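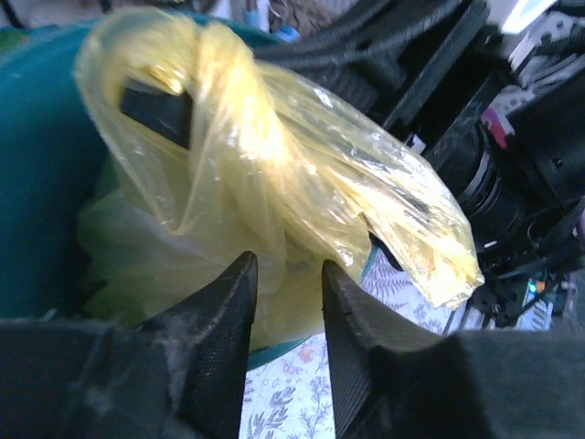 Norkix N5 replacement fingertip set

Supplied by Stika. Part no. 1086. Fits the Gilbert parallel gripper only.

Revised product page, July 27, 2022

We sold the first version of this fingertip as "film safe". We have taken those words off the page. Norkix still uses them in its own leaflet, and we would treat them with care until someone shows a proper test.

What went wrong

Customers using two-arm cells to handle bin liners and carrier bags sent back 81 pairs. The complaint was nearly always the same: the gripper closes on the film, the controller reports a good hold, and the bag slides out as soon as the arm lifts. In a few cases the opposite happened and the film stayed stuck to the pad after the fingers opened, so the arm took the bag with it on the next move.

Norkix put this down to dirty pads. Jeptoo Kariuki, who runs our returns bench, cleaned five pairs as the leaflet says and got the same slips from all of them. Her view is that the grip signal only tells you the motor has met some resistance. Bunched plastic gives plenty of that, whether or not you have hold of it properly.

What has changed

The pad is a softer grade and the tip is a little blunter. The maker rates it for 3960 closing cycles. We have not run a set that far ourselves, so please read that as the maker's figure -- it isn't ours.

What has not changed

The grip signal. A new fingertip will not fix it, whatever the Clirnen software notes suggest. If your program lifts on that signal alone, expect drops.

Lining a bucket is the job we get asked about most. The liner is pulled up and bunched above the rim, one gripper closes on it and the second arm waits with its fingers open.
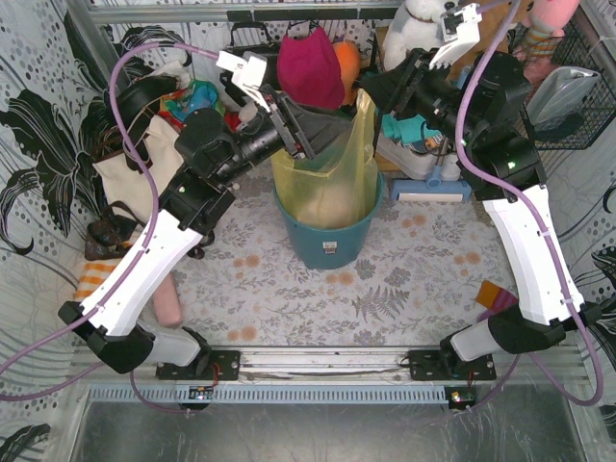 Before you fit them

Cut power to both arms. The closing force is enough to bruise a finger, and the stop button on older Gilbert units holds the grip instead of letting go.

Check the tips for chips and the pads for lint. Replace both fingers together.

Do not use this part for lifting anything that would hurt someone if it fell.

Returns

First-version sets can be swapped free until the end of November. Write to Thierry Boyer at Stika with your order number. Please send the old pads uncleaned.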